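Do simulated demos carry over to a real arm, or am I wasting my evenings?

Posted in Learning and Control
Tags: simulation, demonstrations, grasping

dratovham_dan
I've been asked to collect examples for a policy that puts cups on a wire rack. The real arm is shared between three groups, so the plan is to gather everything in the simulator first and top up with a few real runs later. I steer the gripper by hand, save the run, reset, do it again. The target is 100 saved runs before anyone trains anything.

My trouble is that I don't believe in it. The lighting barely changes from run to run and the tabletop is the same plain brown every time. Half my runs start with the cup on its side, and I've got so used to it that I approach the same way without thinking. The rack is thin yellow wire and I can hardly judge depth on it from the wrist view.

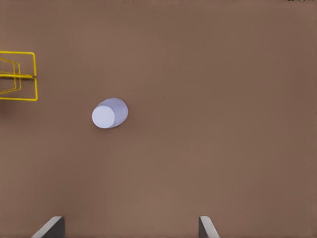 My supervisor says the variety comes from where the cup lands at reset, and that I should stop fussing and get the numbers up. I've done 42 so far. Before I do the rest, has anyone seen this sort of set work on hardware? I don't mean in a paper. I mean on a bench, with a cup you could buy.

Also, should I throw out the runs where I missed the grasp and had another go? The instructions we were given don't say.

Aivar Lukoševičius
Keep the second attempts, provided the run ends with the cup on the rack. A policy trained only on clean grasps has no idea what to do after a bad one, and it will have bad ones. Label them so you can leave them out later if you want to compare.

On the main point I'd be as doubtful as you are. We did something similar at Kwak with a mug and a peg. In simulation it looked splendid. On the bench it got to the mug nearly every time and then closed too early, and no amount of extra simulated runs shifted that. What helped was 20 real demonstrations mixed in with the rest, and I'd have preferred to know that before July.

Two things I would change now. Vary the table colour and the light between resets, even crudely. And make yourself approach from different sides, because your habit is going straight into the data. If the cup is left of the gripper, don't always swing out and come back on the same line.

As for the wire, check how the simulator treats contact on it. Thin rods are often swapped for something chunkier in the collision model, and then the cup "rests" on air. Turn on the collision view and look -- it takes a minute.

movska_fan
just use Flekow, it randomises everything for you. never had a problem

Aivar Lukoševičius
Flekow randomises what you tell it to. Out of the box that's object position and very little else, so he'd be where he is now.

pia_t
I wouldn't write off the simulated set completely. Ours was good for finding stupid mistakes, such as a flipped gripper command, before they reached a real motor. That was worth a week of dull evenings to me. Whether it was worth more than that I couldn't tell you, as our success rate on the bench was 67 per cent and we never ran the comparison without it.

I'd stop at the 42 you have, train on those, and try it on the arm as soon as you can book a slot. If it fails in some daft way you'll know what to collect next. Your supervisor may grumble about the target, but it sounds like a number somebody picked.

dratovham_dan
Thanks. Turned on the collision view and the rack is a row of solid boxes, so that's this evening gone. I'll fix that and redo the placements before I train on anything. Still not convinced about the rest of it.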